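Finding an empty crate before a pick

Estimate depth on the rim first, then on the inner floor. Bare plastic gives poor stereo matches, so average 20 readings per point. If the floor is more than 2 mm off the stored value, treat the crate as occupied and skip it. We ran 597 trials this way in October on the Jilgate cell.
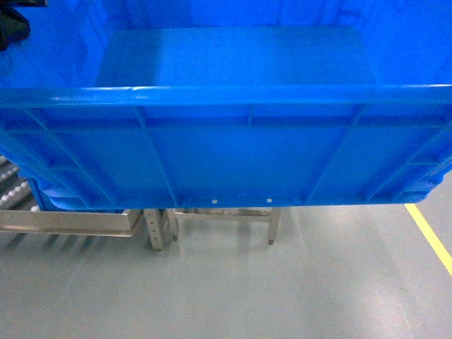

Marit Hedlund replied that glare on the rim upset her readings more than the floor did, and that a lower exposure fixed almost all of it.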